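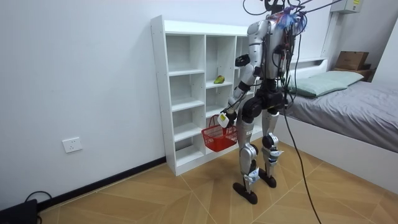 Figure 7.1 A humanoid robot at a set of open shelves, holding a red basket. Note the cables.

Chapter 7
What Are You Paying For?

Buyers tend to start with the price of the machine. Start with the job. Fetching fruit from a shelf is a job most of us can cost on the back of an envelope, so it makes a fair test of any sales claim.

Suppose a care home in Redell is offered a robot for 200 a day, all in. The manager, Oana Rusu, works out that the same fetching and carrying costs her 195 in wages. The supplier says the gap will close. Perhaps it will. Has anyone asked what "all in" leaves out? Floor space, power, repairs, staff training and the hours when the machine stands idle all belong in the budget, and a quotation that skips them is only part of a price. 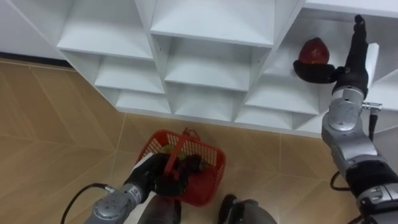
Figure 7.2 One hand on the basket, the other on a red fruit in its compartment.

A picture of a task tells you nothing about how long it took or how many tries were needed. Ask for both in writing, and ask to see the job done on your own shelves.

Before you read on
1. List 3 running costs that Rusu should add to her sum.
2. Would you sign for 2 years on these figures? Give your reasons.

Section 7.1 begins with the cost of standing still.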